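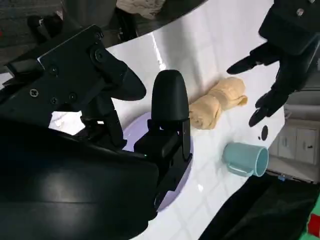 **Livdale Public Library, Office of Communications**

FOR RELEASE: Monday, July 1, 2013

**Livdale Library to Open Local Newspaper Collection to the Public in October**

LIVDALE: The Livdale Public Library will open its collection of local newspapers to the public in October, following a two-year project to sort, repair and copy the papers. Readers will be able to look at the collection in the Ilten Street branch, on the second floor, during regular branch hours. A library card is not needed to read the papers in the building.

The collection holds 3920 issues of the Livdale Weekly Ledger and two smaller papers that were printed in town and later closed. Most of the issues came to the library in bound volumes when the Ledger moved out of its print shop. Others were given one at a time by families in Livdale and in the farm towns to the north. Until now they have been kept in closed storage, and readers had to ask for a volume by date several days ahead.

Under the new arrangement, copies of every issue will be on microfilm, in drawers that readers can open themselves. The reading area will have two film readers, and both can print a page. Printing will be charged at the same rate as the branch photocopier. The original papers will stay in storage. They may still be seen by appointment when the film copy is hard to read or when a reader needs to look at the paper itself, for example to check a color supplement.

The library is also preparing a card index of names. It covers births, marriages, deaths and school graduations, and so far has around 2000 cards. The index is not complete and will not be complete by October. Staff have started with the years people ask for most, and will add to it as time allows. Readers who find a mistake in a card are asked to fill out a correction slip at the desk and include the date and page of the issue.

Some gaps remain. The library has no issues at all for the winter after the Ledger's first print shop was flooded, and the summer issues for several later years are missing pages. The Mazandarani Building, where the Ledger had its offices for many years, was searched before its renovation, and a box of loose sheets was recovered from the basement. Those sheets have been filmed on a separate reel at the end of the collection, in the order they were found. A list of missing dates will be posted at the branch and printed in the library's fall newsletter. Anyone who has a copy from one of those dates is invited to bring it in. The library can film an issue and return it to the owner.

The repair work was done under a contract with Leltero, a paper conservation shop. Pages with torn edges were mended and flattened before filming. Old tape was removed where this could be done without lifting the ink. In the bound volumes, 300 pages were too brittle to be turned safely and were taken out, placed in clear sleeves and filmed by hand. They have been stored in flat boxes next to the volumes they came from.

Parking for the Ilten Street branch is in the lot behind the building. The elevator to the second floor is near the rear entrance. Food and drinks are not allowed in the reading area, and bags must be left in the lockers by the stairs. Pencils only, please. Pens may not be used at the tables. Laptop computers are allowed, and there are outlets along the window wall.

Teachers who would like to bring a class should call the branch in advance. The reading area seats a small group, so larger classes will be split, with one half in the reading area and the other downstairs in the children's room. School visits can be booked starting in the first week of the fall term for dates after the opening.

Requests for bound volumes will continue to be taken under the present rules through the end of the summer. Requests will then stop while the volumes are moved to their new shelves, and will start again when the reading area opens. The exact opening date and the hours for appointments will be announced in a later release.

Other services at the Ilten Street branch, including the lending desk, the tax form shelf and the Saturday story hour, are not affected by the move. The town map case has been shifted to the first floor, beside the reference desk.

Press questions may be sent to the Office of Communications at the main library. Questions about the collection should go to the Ilten Street reference desk.

###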